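An Afternoon Among the Vegetables: The Kornham Open Day

I have been to open days with free beer and open days with live otters. Kornham's had parking, which the flyer mentioned twice, and a promise that visitors could "walk the aisles of tomorrow's greengrocer." I like a greengrocer. I drove over after lunch on Saturday with a canvas bag folded in my jacket, in case tomorrow's greengrocer was selling.

It was not. The produce at Kornham is artificial, all of it, as I learned from a sign by the coat rack asking guests kindly not to bite. The place is a practice shop: Daltasine, whose building it is, fits out rooms like this one so that displays can be tried, stocked, shopped from and restocked without a single lettuce going limp. I kept my bag in my pocket and tried to look like a man who had come for the joinery.

The joinery, as it happens, is decent. The main stand is light wood with vertical slots in the side panel and a dark strip of trim, the kind of thing you see in the sort of supermarket that also sells candles. Daltasine buys them from Declercq and, we were told, has gone through 2 earlier models. The first had bins so shallow that the potatoes migrated. I would have liked to see that.
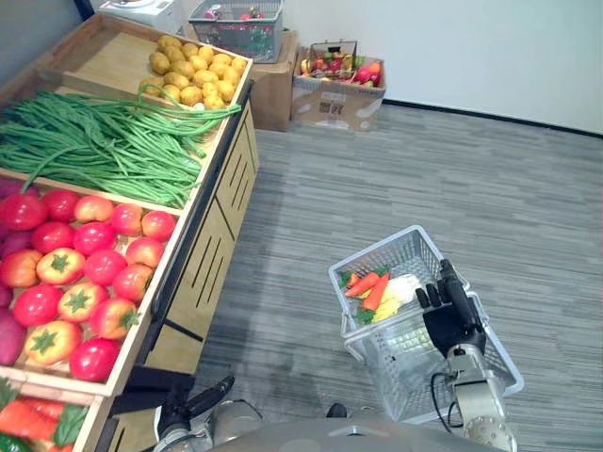

The vegetable stand, with beans making a break for the potatoes.

I spent longer at it than I meant to. The potatoes are very good. They're small and yellow with little speckles, and heaped the way a real grocer heaps them, with some faith in friction. The green beans are another matter. They hang over the front of their section in one great tangle, and I can report from my own kitchen drawer of charging cables that you don't get a thing like that apart again by pulling. The tomatoes come in red and orange-red, and several of the orange ones have been given their green tops, a nice touch. Whoever paints tomato tops for a living, I hope it pays by the top.

Over by the wall were wire baskets and cardboard boxes with more stock, bananas and apples and a carrot all in together. I found this corner the most lifelike part of the shop. Every produce department I have ever known has a patch of floor where things wait for somebody to decide about them.

Carpet tile, though. Gray, striped, quite handsome, and I have never bought an onion while standing on carpet. I put this to our guide, who said the floor had been there first.
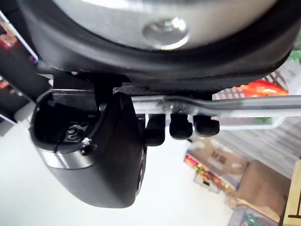

KORNHAM, Saturday afternoon

Coffee was in the corridor, from an urn, with a plate of cookies that I tested carefully before committing. They were real. There were 8 of us in my group, and the talk was mostly about whether anyone had been fooled. One woman admitted to sniffing a pepper. I admitted to nothing.

The second half of the visit was the restocking talk, and I'll pass on what I took in. A good heap is built from the back corner forward. Long things should lie one way, a rule the beans had evidently not been told about. Round things want a deeper bin than you would think, and a stand should never be filled so neatly that a shopper feels bad about spoiling it. That last one stuck with me. I have walked away from pyramids of oranges for exactly that reason.

There was also a short pitch for Istik, the labeling system Daltasine would like everyone to adopt, in which each bin gets a tag and each tag gets a number, up to 100 in a full-size shop. The slides were thorough. The gentleman beside me slept through them with his hands folded, like someone who has attended a lot of pitches.

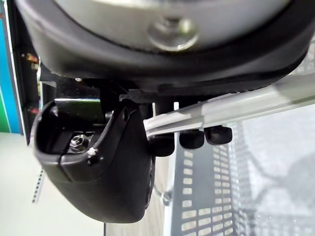

Afterward we were allowed back in for another look around, and I went straight to the potatoes, as one does with old friends. I still think they're the best thing there. I asked whether visitors could buy one as a souvenir and was told the gift table had pens.

The pens are fine. Blue ink, Daltasine on the barrel, a clip that came off in the car.

If you want to go, the next open day is in May. Doors open at 9 and the mornings are said to be quieter. Parking is behind the building and is every bit as good as the flyer says. Eat first. I stopped at a farm stand on the way home and bought real green beans, and had them with butter.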